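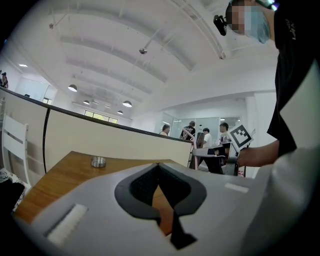 Menaka Sarkar

Progress report to the Appiah fund, student manipulation project, period ending March

Work in this period covered demonstration recording with the hand-held grippers and the first training runs. The students recorded 1,635 demonstrations of tabletop tasks with small objects, among them picking up a round metal tin and setting it down at a given spot. Of these, 241 were rejected at review. The main causes were lost marker tracking and episodes started before the gripper was in its start pose. The rejected files are kept on the Akadach server under a separate label.

Marker handling took more time than planned. The square fiducial markers have to stay flat and in view of the camera, and early mounts let them tilt under load. Etornam Quaye redesigned the mount and wrote a short check that runs before each session. The rejection rate dropped after the check came into use – the split by week is in the attached table.

Seven students are enrolled. Two of them joined late and are still completing the recording exercises, so they do not yet review files.

Training is done on the Grarnum workstation. The first policy was trained on the accepted single-object episodes only. It reaches the object reliably but often closes the gripper too early. We believe the timing offset between camera and gripper width readings is the cause, and a calibration procedure is being written.

Spending is within budget except for replacement finger pads, which wear faster than the supplier's estimate. We ask to move the unspent travel amount to consumables.

Next period: finish the timing calibration, retrain, record two-handed episodes, and prepare the entry for the Ukodside student competition. The entry form requires a signed letter from the funder, and a draft is attached for your comments.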